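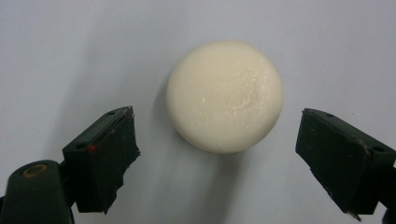
How to Find Venus in the Daytime

Posted by Albertina Coelho, Oct 29, 2023

Yes, you can see a planet at lunchtime with your own two eyes! I've shown this to friends, neighbors and once a very patient delivery driver, and I still get a thrill every time that tiny white dot pops out of the blue.

What you need: a clear, deep blue sky, a building or wall to hide the sun, and a sky chart app. Binoculars help a lot. Mine are an old pair of Boltettis with a scratched barrel and they do the job just fine.

1. Check that Venus is well away from the sun. I like at least 20 degrees between them, and more is easier.

2. Stand in the shadow of the building so the sun is completely blocked. Never sweep binoculars anywhere near the sun, and don't stand where it could slide out from behind the roof while you're looking. Kids need an adult right beside them for this one.

3. Get the direction and height of Venus from your app for the exact minute you're outside. A fist at arm's length covers close to ten degrees of sky, so you can measure up from the horizon.

4. Focus on something very far away first – a distant cloud or the moon. Skip this and your eyes will drift to a nearer focus, and you can stare right at Venus without seeing it.

5. Scan slowly in small overlapping circles. It can take up to 7 minutes. Once you have it in the binoculars, line it up with a chimney or a treetop, lower them and look again.

The easiest days of all are when a crescent moon sits close by. I had one of those in May from the parking lot on Escobar Street, with Venus 2 moon-widths to the left, and I spotted it in seconds (and yelled, a little).

If you own a small telescope, try it next. Venus shows phases just like the moon, and they look much cleaner against a blue sky than in the glare after dark.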